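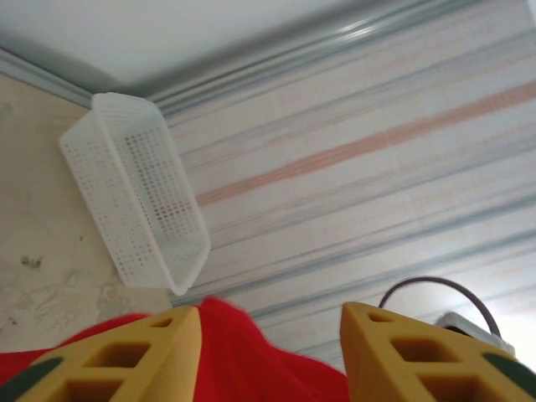
# Kisow collection rules, wrist view

Rules for recording, checking and releasing episodes in the Kisow set. Applies to all arms that write to the shared store. Last revised April 16, 2026.

The words "must" and "should" are used in the usual sense. An episode that breaks a "must" is not released. An episode that breaks a "should" is released with a flag.

## 1. Before recording

- The wrist camera must be seated and its cable clipped so that it does not pull when the wrist turns through its full range.
- Both fingertips must be in view at every gripper opening. If one is lost at full open, reseat the mount and repeat the check.
- Finger pads should be replaced when an edge lifts. Do not glue a lifted pad.
- Exposure must be locked. Auto exposure changes the color of plain walls between episodes and has caused false duplicates in `Remuvum`.
- Speed limits are set in `limits.yaml`. Operators must not edit this file during a session.

## 2. Workspace

Domestic surfaces are allowed, including patterned wallpaper, stained tabletops and trim. Do not clean or cover a background to make it uniform. Faces, mail, screens and medicine labels must be removed from the reachable area and from the area behind it.

Soft items (cloth, plush) and rigid items may be mixed. Containers with perforated walls are allowed but must be tagged `open_wall`, as the depth estimate is unreliable through the holes.

## 3. Wrist rotation

Frames are stored as captured. Do not rotate them to level the horizon. Roll is written to `pose.roll` in radians, and any leveling is done by the loader.

An episode in which the wrist stays at one roll from start to finish should be flagged `static_roll`.

## 4. Stops

The operator must stop the arm when:

1. a person enters the marked area
2. a finger catches in a container wall or in fabric
3. the camera cable touches a finger
4. the force reading passes the limit for longer than 400 ms

Stopped episodes are kept. Set `outcome: stopped` and give the rule number. Do not trim the end of the file.

## 5. Checks before release

Batches hold 1000 episodes. `jin-check` runs on the full batch, and a reviewer then views a random sample.

| Field | Required | Notes |
|---|---|---|
| `outcome` | yes | `done`, `failed`, `stopped` |
| `pose.roll` | yes | radians, signed |
| `surface` | yes | free text, 4 words at most |
| `open_wall` | if present | see section 2 |
| `light` | no | `day`, `lamp`, `mixed` |

A batch with more than 13 rejected episodes goes back to the site. Partial batches are not accepted.

## 6. Known problems

- Bright spots on glossy trim are sometimes marked as sensor faults. Clear the mark by hand.
- `surface` was optional before October and is blank in older batches.
- Vitik exports drop the sign of `pose.roll`. Use the native format until this is fixed.

## 7. Changes

Open a pull request against `RULES.md`. A change to section 4 needs two approvals, one of them from the site that runs the arm.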